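The Case for the Shallow Box
From the opinion pages of the Curnby Household Review

Household advice tends to favor the deep container. Deep bins stack well, hold a great deal and can be closed on their contents. For the small belongings of daily life, and those of young children in particular, this publication takes the opposite view. A shallow open box, filled in a single layer and placed where it can be reached, serves most families better than anything with a lid.

The difficulty with depth is familiar to any parent. The workbook goes in first, the toys follow, and by the end of the week the workbook has been forgotten. In a low-walled box, a large book can lie flat across the floor and become the base on which everything else is arranged. Its cover remains in view between the smaller things, and a child who is learning to write is reminded of it each time a toy is taken out.
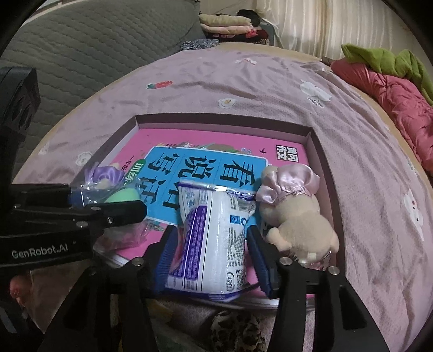 A writing workbook laid flat, with a packaged item and toys sharing the box.

Objections to this arrangement usually concern order. It is said that a plush animal, a school book and a packet of tissues do not belong together, and that each category should have a place of its own. The Review has published such advice in the past, including the Dasen method, which divided a child's bedroom into 14 labeled zones. Of the 173 readers who wrote to us after trying it, 60 reported that they were still using every zone by August. The remainder had merged several of them, most often into one box kept near the bed.

We do not regard this as a failure of discipline. Children carry their belongings in mixed company, and so do adults. A hair scrunchie is taken off at the same hour that a book is put down. Tissues are wanted wherever a child happens to be sitting. Sorting by kind suits a store, where each customer wants one thing; sorting by occasion is better suited to a home.

A second objection is that a shallow box fills quickly. It does, and the limit is useful. The bed is a sensible place to do the work, as a spread blanket gives room to set things down beside the box while deciding what should stay in it.

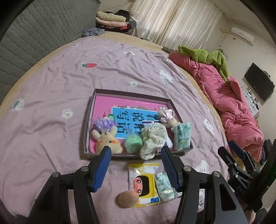 Scrunchies, plush toys and tissues around the book, with wipes and other small things on the blanket.

Families need not spend money on the exercise. The Jatach and Carrillo catalogs both offer handsome trays with fitted dividers, but dividers fix the size of each compartment before the contents are known. A plain box with low sides will do. It should be wide enough for the largest book in current use - a lid is unnecessary - and light enough for a child to carry with both hands.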